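Setting up series alerts on your Plumari box

Section 4. Do section 3 first (account and postcode) or the guide will be blank.

1. Press Menu, then Guide, then Find a Show.
2. Type the first few letters. Spin-offs are listed under their own title, so Verlow Nights won't show up if you only type Woltgate.
3. Highlight the show and press the green button. A small bell appears next to it.
4. Choose New Series Only or All Episodes. All Episodes includes repeats. Lots of repeats.
5. Press OK. Wait for the bell to turn solid before you leave the page.

Note — crossover weeks. If one story runs across several shows, each show needs it's own alert. The box doesn't know they're linked.

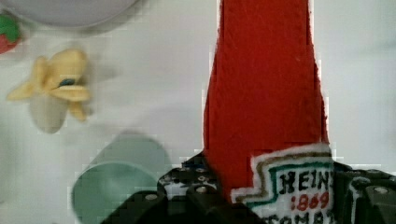
Ogunleye writes that step 4 went wrong on the older remote: the green button opened subtitles, and holding it down for a moment brought up the alert menu as normal. Same on ours. Hold, don't tap.

Recording as well as alerts

6. Go back to the bell and press Record Series.
7. Set Keep Until to Space Needed or Until I Delete. Pick the second for anything you're saving for August.
8. Check the space left, bottom right of the Recordings page. The standard box holds 300 hours, the large one 800.

CAUTION: changing region wipes every alert. Recordings stay, alerts go. Write the list down first.

Note — pilots and one-off specials are often filed as films. If a new superhero show isn't under Series, look in Films as well, then set the alert agian once the full run is listed.

Channel numbers: Woltgate Drama is 655, its catch-up channel is 1050. Retune if either is missing (section 2).

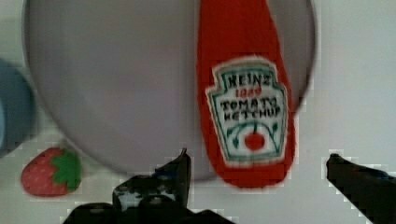

Will the alert still work if the show moves to another channel?
Only if you picked Any Channel under Alert Options. The default is This Channel, so change it before a new series starts.

9. Press Exit to save. Back doesn't save.

Section 5: parental PIN.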